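Dimley Drops Shipping Minimum on Kids' Craft Kits

February 5, 2018

Online craft shop Dimley has dropped its shipping minimum for the rest of the month, so even a single kids' kit now ships free within the US. Orders under $24 used to carry a flat shipping charge.

The change covers 114 kits, including bead sets, paint-your-own mugs and the Pinero weaving looms that sold out before the holidays. Prices start at $3, and a box of 19 felt animals is marked down to $8. Selected sets are up to half off.

"Parents kept filling their carts with things they didn't want just to reach the minimum," said Mayu Amano, who runs the shop's promotions. "We'd like to see if people order more often without it."

No coupon code is needed - the shipping charge comes off at checkout. The offer does not apply to gift cards or to the larger Civetti easels, which ship by freight.
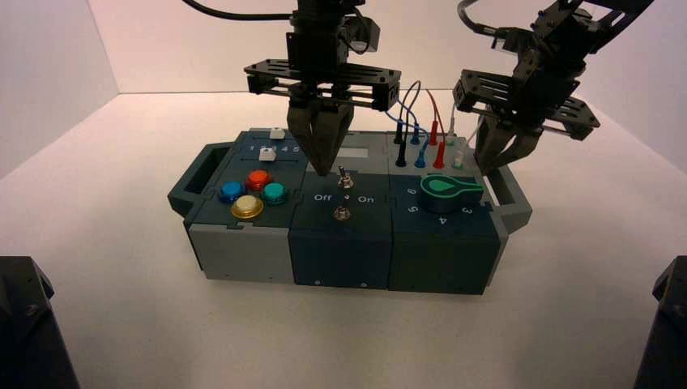 New customers who sign up for the Dimley newsletter also get a $5 credit, good on a first order of $10 or more. The credit is limited to the first 1,000 sign-ups and has to be used by the end of February.

Sale kits can be returned unopened within 30 days. Buyers pay the return postage.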